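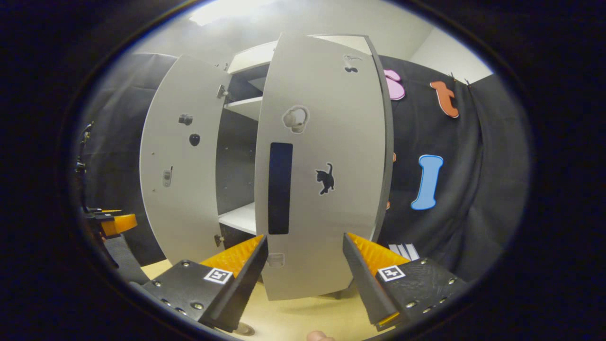

Careers > Household Services > Fixed-term and part-time

Household Storage Assistant (part-time, fixed term)

Posted 14 Jul 2025 by Ebise Habte, Resident Services

Undia Housing wishes to appoint a Household Storage Assistant to work with tenants who are moving into, or between, furnished flats at Gellar Court and Yakubu House. The post is offered for 18 hours a week and runs until the end of March. It reports to the Resident Services Manager.

Each flat is let with a set of cupboards, shelves and two-door cabinets. Many tenants arrive with more belongings than the storage was planned for, and others have never had the shelves set at a height that suits them. The postholder will visit tenants at home by appointment and help them to sort, fold, label and put away their things.

Main duties

The postholder will empty and wipe out cupboards before a new tenancy begins; move shelves to a different height on request, and replace missing shelf pins; check that doors open fully and close square, and tighten hinges where needed; agree with the tenant what is to be kept, given away or taken to the recycling point; and complete a short record of each visit on the day it takes place.

Stickers and other decoration put on cabinet doors by tenants are to be left in place unless the tenant asks for them to be removed. Residue should be cleaned off with the product supplied. Scrapers must not be used on painted or coated surfaces.

There are 81 flats in the programme. Visits normally last up to 3 hours, and no more than two are booked in one day.

Person specification

Applicants should be able to lift and carry boxes, use a screwdriver and a spirit level with confidence, and write clear notes. Experience of domestic work, removals, caring or shop stockrooms will be considered equally. Discretion is essential, as the work involves handling private possessions. A basic criminal record check will be carried out before appointment.

Pay and conditions

The total payment for the term is £2,250 for each completed quarter, paid monthly in arrears. A further allowance of £200 is made on appointment towards work shoes and local travel. Tools and cleaning materials are provided.

How to apply

Please send a letter of no more than two pages, with the names of two referees, to Ebise Habte at the Gellar Court office. Forms in large print are available from reception. Shortlisted applicants will be invited to a short practical exercise, in which they will refit a shelf and arrange the contents of a cupboard.

Recent vacancies
Laundry Room Attendant, Yakubu House
Furniture Store Driver (Flanemix contract)
Evening Receptionist, Gellar Court
Inventory Clerk, maternity cover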